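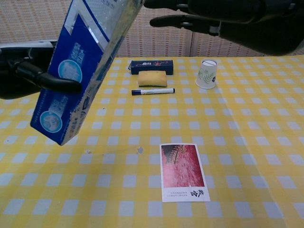

Slide 1. Blue-and-white box, checked tablecloth.

Thank Keisha Lyons for the intro. Ask if the back row can hear. Wait for the back row to lie about it.

Slide 2: Map of the Praner Ridge trail. I've led night walks on this ridge for 22 years and have been lost on it more often than my brochure suggests. Trace the route with the pointer. Parking is at the Whitfield gate, where the sign says closed at dusk and means it.

Slide 3: Bridby Falls, July. My favorite failure. I shot 732 frames that night and kept one — the one I took while packing up. Pause here. Somebody will ask about filters. Tell them I'd left mine in the car.

Slide 4: Moonlit gorge. A 24 mm lens, wide open, focused on the far rim. Explain finding focus in the dark: pick a bright star, magnify it on the back screen, turn the ring until it's as small as it gets, then tape the ring. Don't do the tape story unless we're ahead of time.

Slide 5: Same spot, Hazel Haverford's version. Hers is better. Move along briskly.

Slide 6: Safety. Red headlamp, spare batteries, tell someone your route. The last 75 feet of the overlook path is loose rock, and I have gone down it sitting.

Questions until 8:30. If it's quiet, go back to slide 3 and do the bit about the raccoon.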